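About Markia

Markia repairs, rewires and re-leads small electrical things: bench lamps, sewing machine pedals, doorbells, model railway controllers, hand mixers older than their owners. We are a workshop of 4 on the second floor of the Brinkmann building, above a bakery, so everything you send us goes home smelling faintly of rye.

We started out as a department of Plarketetti, a company that made display cases with lights in them. When the cases stopped selling, the lights still needed fixing, and the department was allowed to leave with its benches, its soldering irons and a filing cabinet we have yet to open. The key is presumed to be inside.

What we do all day

Mostly we deal with wires. People imagine repair as a person in a loupe frowning at a circuit board, and there is a bit of that, usually before lunch. The rest is deciding which wire goes where, which one used to go somewhere else, and which one was added in a previous decade by an uncle with confidence and electrical tape.

Every job gets its own tray. The leads that belong to it go in the tray, the screws go in a lidded cup beside it, and the paper ticket goes under both. Nothing travels between trays. We brought in this rule after a doorbell went back to its owner with part of a mixer in it. The doorbell worked, but it was louder than anybody wanted. 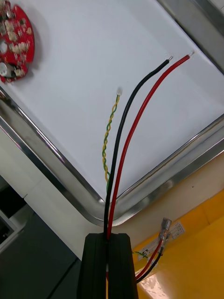
Black and red leads are our bread and butter. We strip the ends, check the length twice and tin them if the job calls for it. Thin signal pairs get twisted, and they stay twisted until the last possible moment, whatever the person at the next bench may think of the delay. Connectors are matched by hand against a wall of little drawers, 182 of them, labeled in three different handwritings and one very tired label maker. If your connector isn't in the wall, we order it. If it can't be ordered, we call you and break it gently.

Last year we finished 725 jobs. We also returned 47 items with a note saying there was nothing wrong with them. The note is polite. It mentions the switch.

What we don't do

We don't do phones, televisions, or anything that has been in a lake. We don't do cars, although we are asked every February when somebody's heated seat quits. For larger appliances we send people to Tralari, two streets over, who own a van and a hand truck and have the backs for it.

Sending us something

Pack it in a box bigger than it is. Put the cord in too, even if the cord is the problem, and especially if you have already cut it off. A short letter is welcome. "It hums" is useful. "It has never been the same since the move" is less so, but we do read them all and keep the good ones.

Estimates are free and take about a week. The counter is open mornings, up the stairs and past the ovens. The elevator belongs to the bakery and is generally full of flour.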